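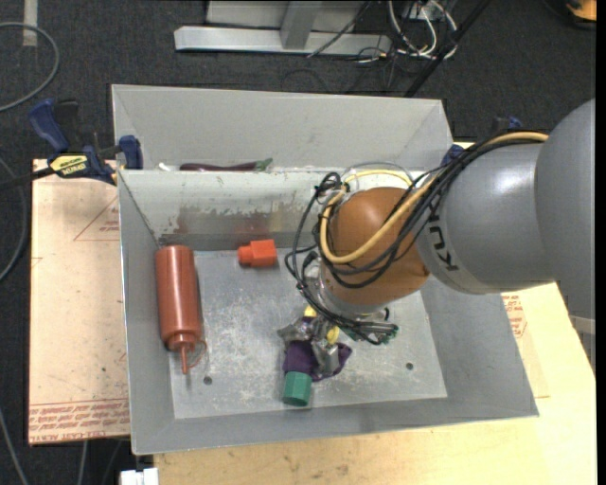

Dostetley, September

Section 2: Setting Up Your Rallov Label Printer

Welcome, and thank you for choosing the Rallov! Most people have their first label in hand before the coffee has gone cold, so please don't feel rushed. Find a flat, steady spot within reach of an outlet and work through the steps in order.

1. Lift the printer out by its base. Peel the blue tape from the lid and from under the front lip (the second piece is easy to miss).

2. Open the lid and slide the two roll holders apart. Drop in the starter roll, which carries 290 labels, with the loose end coming toward you from underneath.

3. Feed the end through the slot until it pokes out about as far as your thumbnail, then close the lid until you hear both sides click.

CAUTION: The cutter behind the slot is sharp. Keep fingers and sleeves clear of it, and unplug the printer before you reach inside.

4. Plug in the power cord and hold the green button until the light stops blinking.

5. Press the button twice for a test label. It should read 1405 in the top corner. If the numbers look faint, open the lid and seat the roll again - a crooked roll is the usual culprit.

Note: Dratwood and Tanoli rolls both fit, but the Tanoli core is a little snug, so give it a gentle twist as it goes on.

Still stuck? Ask for Marianna Zawadzka or Jamshid Asadi at the help desk, extension 1634. Have your test label handy when you call.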